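The Big Table FAQ - tidying and packing up at Polley

Last updated July 22, 2019

I keep getting the same handful of emails about the table (hi, everyone!), so I've put my answers in one place.

What goes on the packing shelf?
Anything in its original printed packaging. I love a loud package for this - I can find the purple one from across the room, and the red, white and blue label helps too. Turn the label outward, please!

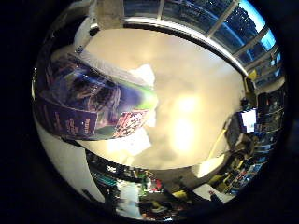 Purple, dark blue and a strip of lime green

Do I have to clear everything off when I'm done?
No, just your own stuff. Cloths get folded, small boxes go back together at one end, and anything in a clear container can stay in it. I switched to clear ones in October and I'm never going back to opening eight lids to find one thing. 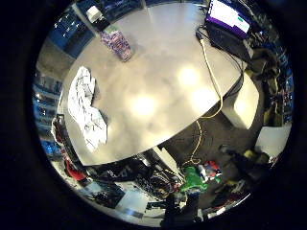 Photo: Ostrowski / Dritier

What about cables?
Coil them last, after the laptop is shut down, and please don't leave one hanging over the edge and across the carpet. I've tripped more than once and I was carrying coffee for one of those.

Can I stack packages?
Sure, if they're the same size - big flat ones on the bottom. 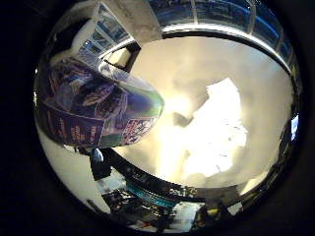

I stop at a stack of 10 because I'm short and the next one up always lands on my head. Bags from Allus are slippery, so those go in the bin on the side.

How long does a full tidy take me?
16 minutes on a good day, with music. My worst was 105, and I'd rather not talk about the glitter.

What do I wipe the tabletop with?
A barely damp cloth, then a dry one. That glossy gray shows every streak under the ceiling lights, so go the long way down the table.

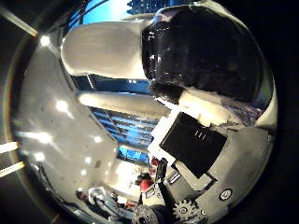
Black pad on its white bracket, three small marks near the top

Can I leave something overnight?
Yep, put a note on it with your name and tell me when you're coming back for it.

8 comments | 16 shares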